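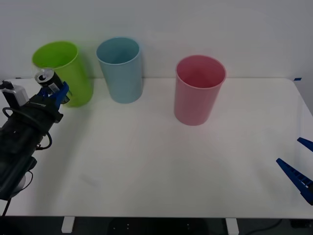
Planner notes, part one
The new grasp planner is running on both arms! Dukau used to sample 2000 paths per move. Now it samples 300 and keeps the 4 best – so much calmer to watch.

Part two
Cable loops are in the collision model at last. I'd modelled the arms beautifully and left the cables out (oops).

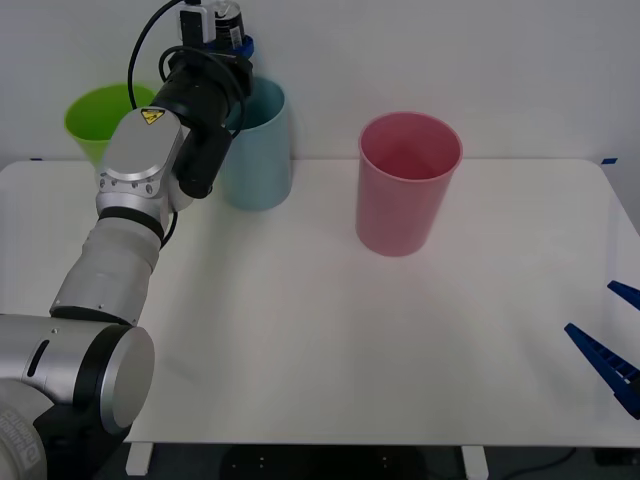

Left arm with the can, right gripper open.

Part three
Next up is the wrist view. I want the cup poses from this alone, no fixed camera. 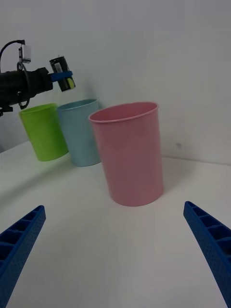
Darren Birkett: Does it replan if a cup pose jumps mid-move?

Yes, every 500 ms!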